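The Laundry Folds Back

Brisa Camacho apologizes for the noise before I can hear any. Then the tunnel washer on the other side of her office wall drops its load into the press, and the coffee in my cup moves a quarter inch to the left. "That one," she says.

Camacho runs the day shift at Prendergast, a linen and garment service that washes for hotels, two nursing homes and, for reasons lost to history, a bowling league. She started there on the towel line. She has the forearms to prove it and will show them to you.

Last November the company bought a folding machine called the Brerance. It came in on a flatbed and took out part of a door frame. It folds bath towels, hand towels and flat sheets, and on a good day it folds 767 pieces an hour. I ask what it does on a bad day.

"It thinks," says Camacho. "It picks up a towel, and it holds it, and it thinks. You want to go over and ask if everything's all right at home."

The folding room used to have six people at the long tables. Two retired, one moved to the pressing side, and three are left. They feed the Brerance, clear it when it chokes, and fold everything it won't touch. That last category is bigger than the salesman let on. Fitted sheets are out. So are bathrobes, aprons, anything with a drawstring, and the nursing home residents' own clothes, all of which come in mixed together in net bags with a name tag sewn to the bag.

Pouran Hashemi has folded at Prendergast for longer than anyone else in the room, and she was the one I most expected to hate the thing. She doesn't, quite.

"My shoulder is better," she says. "I'll say that for it. Towels are heavy when you do them all day. I went to the doctor less this winter." She considers whether to leave it there. "But I used to talk. Six women at a table, you know everybody's business. Now I stand at the mouth of a machine and it's loud and I have earplugs in. I found out Eugénie's daughter was getting married from the bulletin board."

Eugénie Delaunay, two yards away with her own earplugs in, has no comment.

What has changed most, Hashemi says, is what counts as being good at the job. She could do a towel in three moves with her eyes on the clock. That's worth very little now. What's worth something is being able to hear, through foam, that the belt is about to eat a hem. She got a raise of 40 cents an hour for this, along with a certificate. The certificate is on her refrigerator, under a pizza menu.

Siamak Soltani does maintenance, and he is the one they page when the Brerance starts thinking. He carries a list in his shirt pocket of what has stopped it, which stood at 101 entries when we spoke. He read me a few: a sock inside a pillowcase, a pillowcase inside a pillowcase, a room service menu, a dark bathmat it took for the absence of a bathmat.

"People say it's cloth, how hard can it be," he says. "A box is a box every time. You put down a shirt and it's never the same shirt twice."

The manufacturer's answer is that the next model will learn from people's hands. You fold with a gripper tool in place of your fingers, a camera on it records what you do, and the recordings go off to teach a machine the job. Garments, bedding, towels, the stuff out of the net bags, whatever a person can pick up with two stiff fingers. Soltani finds this reasonable. Camacho wants to know who gets paid for the lesson.
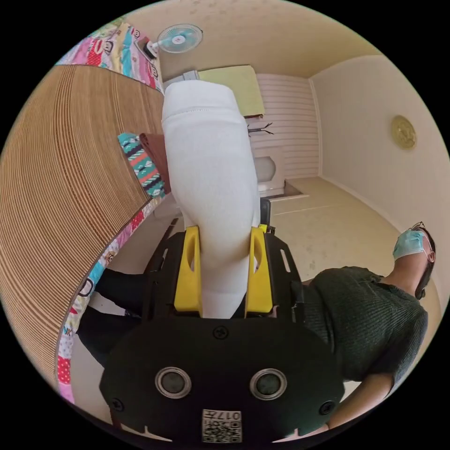

She put the question to Eckhard Hollmann, who owns the place, at the monthly meeting. Hollmann told her it was a very good question. "So that's where that stands," she says.

Hollmann, when I get him on the phone, is cheerful and a little hoarse. He says he hasn't laid anyone off and doesn't plan to. He also says he hasn't replaced the people who retired and doesn't plan to do that either. I ask if the machine has paid for itself. There's a pause in which I can hear him look at something.

"It has paid for the door frame," he says.

Back in the folding room it's ten past two and the Brerance has stopped with a hand towel half in the air. Delaunay takes out one earplug. Hashemi takes out both. Soltani has been paged and is coming over from the boiler, which is a long walk, and for a few minutes the room is quiet enough to talk in. The wedding, I learn, will be outdoors, and there is a disagreement about the cake.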